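The table by the back door

Small kitchens eat tables. Vasiliki Kourkoulas has been through three in nine years, all of them too big, and the last went down the stairs in pieces. What she wanted was plain. Pale wood, no drawers, nothing to catch a hip on.

She looked at Gokby first, then Edero. Nice legs, awful corners. In the end a joiner at Chatzigeorgiou showed her a light top with the corners taken right off, and that was that -- sold before the kettle had boiled. 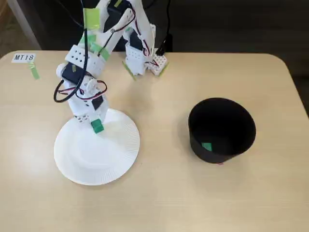

Rounded at the back corners, with a slight grain: the pale wooden tabletop.

It gets used for everything. Bread, bills, a sewing machine that lives underneath. Eleven people round it one Easter, elbows in, the smallest on a bread bin. "I wipe it and walk away," she says. Oil twice a year, if she remembers. She dosen't always.

Her advice for anyone measuring up? Cut the shape out of newspaper, lay it on the floor, live with it for nearly a fortnight. Walk round it with the shopping. Open the oven. Hers lost 14 centimetres that way and the back door now opens fully.

Chairs next. There's a bench she likes at Clultovau, waiting list untill October.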